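Search this site Enter keywords Go

Call for Participants: Household Refrigerator Temperature Survey, Second Round

Posted 5th September by Fares Karam
Shares 14 | Comments 3

Stalleo is recruiting 205 households in Grornside and the surrounding townships for the second round of its refrigerator temperature survey. The survey measures air temperature inside home refrigerators under normal use. Participation lasts 27 days. Two small loggers are placed in the fresh food compartment, and one adult in the household keeps a short written record of shopping, defrosting and any change to the thermostat setting.

The first round covered 587 households and used a single logger on the middle shelf. A single position says little about the spread of temperature inside the cabinet, and the first round could not separate a warm refrigerator from a refrigerator with one warm shelf. The second round places one logger at the rear of the lowest shelf and one in the upper door rack. Results from the two rounds will be reported separately. The middle shelf readings from the first round will not be pooled with the new data.

What is measured

Each Besar logger records air temperature every 30 minutes, 48 readings a day, for a total of 1,296 readings per logger over the full period. The logger is sealed, runs on its own battery and has no screen. It does not record sound, location or door openings, and it does not connect to a home network. Readings are downloaded after the unit is returned.

The written record is a printed sheet with one line per day. The columns are:

Date
Thermostat setting, if changed
Large shop put away (yes/no, and time)
Hot food placed in refrigerator (yes/no)
Power loss, if known
Remarks

A day with nothing to report is marked with a dash. Blank lines are treated as missing, so please use the dash. In the first round, 1,604 daily lines were left blank and had to be excluded from the analysis of thermostat changes.

Who can take part

The household must have one refrigerator in daily use as its main cold storage. Top-freezer, bottom-freezer, side-by-side and single-door models are all accepted. Built-in units are accepted if the model number can be read from the plate. Garage refrigerators, beverage coolers and compact units under a counter are excluded, except where the compact unit is the only refrigerator in the home.

The person keeping the record must be 18 or older and expect to be at home for at least 24 of the 27 days. Renters may take part. Permission from the landlord is not required, as nothing is attached to the appliance or the building.

Households are not eligible if:

the refrigerator is due to be replaced or moved during the period
the refrigerator has been repaired in the last 60 days
insulin or other temperature-sensitive medicine is kept in it
any member of the household took part in the first round

The medicine exclusion applies even if the medicine is kept in a separate box. Participants are asked not to adjust the refrigerator on account of the survey, and we do not report readings back until the period is over. That arrangement is not suitable where medicine is involved.

Placement of loggers

The lower logger sits flat on the shelf, 5 cm from the rear wall, with the vent facing up. Do not place it inside a drawer or on top of food packaging. The upper logger goes in the highest open door rack, standing on its short side. If the door has a covered dairy compartment, use the next rack down.

For side-by-side models, both loggers go on the fresh food side. For models with two fresh food doors, use the right-hand door. If a logger is knocked over, put it back in position and write the time in the Remarks column. Loggers may be wiped with a damp cloth. They should not be rinsed.

Food should be stored as usual. Please do not clear a shelf for the logger beyond the space it needs, and do not reorganize the door racks before the start date.

Time required and payment

Setup takes 15 minutes. The daily record takes one or two minutes. An intake form (40 items, mainly appliance age, household size and kitchen layout) is completed once, on paper or by phone.

Payment is $60 in two parts: $20 when the intake form is received and $40 when both loggers and the record sheet are returned. Partial records are paid in full if the loggers come back. Return postage is prepaid.

Data handling

Names and addresses are held by the Stalleo survey office and deleted once payment has cleared. Logger files carry a household code only. The coded data set will be shared with Zamudio, which is carrying out the statistical work under contract. A participant may withdraw at any time before the loggers are returned, and the files from that household are then deleted.

Each household receives a one-page summary with the mean, minimum and maximum for both positions.

How to apply

Write to Fares Karam, Survey Coordinator, Stalleo, Grornside office. Give your name, a daytime phone number, the make and model number of the refrigerator, and the number of people in the household. Applications are taken until the end of September or until all places are filled. Loggers are mailed in the order in which intake forms are received. 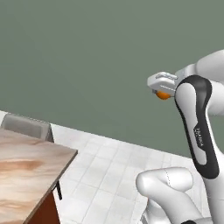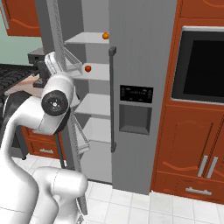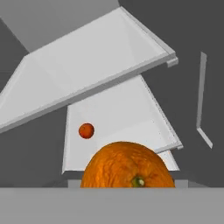 Computer renderings. Second image: side-by-side refrigerator, left door open.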